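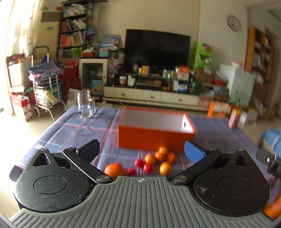

Fig. 1. Gripper open over the orange, with the jaws wide apart.

Notes for session 13, Vinden project

Today we work on picking fruit with the hand-held gripper. Each group records 36 picks into the orange box. Please begin with the tomatoes, they need the smallest closing force.

Keep the wrist level. Approach slowly and wait one second before you lift. If a fruit rolls away, stop the recording and mark it "failed", do not delete it.

Upload the files to the Gakari folder by Mar 11, 2026. The class set should then have more than 1000 picks.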